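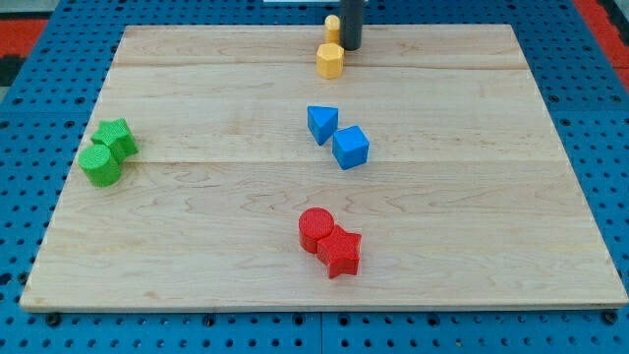
People should stop refinishing things before they sell them. I have bought and sold used furniture for most of my adult life, first from a garage and now from a rented unit behind the Dafis tire shop, and the piece I have the most trouble finding is one that has been left alone. Everyone with a sander and a free afternoon believes they are adding value. Pale maple gets it the worst. A plain board like the one at the top of this page, blond, with faint wavy grain and a few darker patches, is apparently more than many people can stand, so they stain it walnut or paint it gray. The long joints where the strips meet get filled and painted over as if they were damage. They are how the thing was made.

I understand why it happens. A dresser sits for two months with no offers, and the seller decides the color is the problem. Usually the price is the problem. Last May I went to see a sideboard a man had listed at 4000 dollars because he had put 6 weekends into it. I believed him about the weekends. The work was careful. But I would have paid more for it before he started, and I told him so, and he did not enjoy hearing it.

My friend Nia Morris disagrees with me. She paints furniture for a living and sells it under the name Fleda, and she says most of what she paints was headed for the dump. She has a point. A veneer chest with a water ring across the top and one drawer missing is fair game, and I have nothing against a coat of green paint on it. My complaint is with the sound pieces, the ones that needed a damp cloth and some wax.

Wear is information for a buyer. Scratches near a drawer pull tell me the drawer was used and still runs. A stain on the underside tells me where to look for a leak. Once the surface has been sanded back, I have to guess at all of that, and when I guess I offer less. I am not the only dealer who does this. Huw Morgan, who taught me most of what I know, used to knock a third off anything that smelled of fresh polyurethane.

So if you have an old table to sell, clean it, tighten the legs, and take your pictures in daylight. Mention the scratches in the listing. If it does not sell in a month, lower the price and wait another month. The buyer may want to sand it down to nothing, and after the sale that is up to the buyer - I will still wish they wouldn't.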